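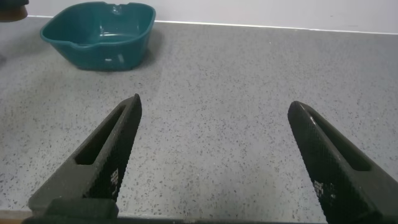 Why is the Studberg radio station off the air? The regulator suspended its license on Tuesday, citing a late ownership filing.

Station editor Liên Đặng said the form was submitted 11 days before the deadline. The suspension followed a series on water contracts awarded to Stamura, a supplier in Silside. Seven staff members were questioned and two laptops were taken.
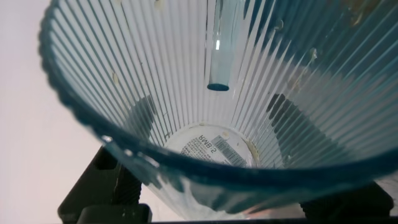
Phúc Khương replied that the regulator had no record of the filing and that the series played no part in the decision. The station has appealed. A hearing is expected in February.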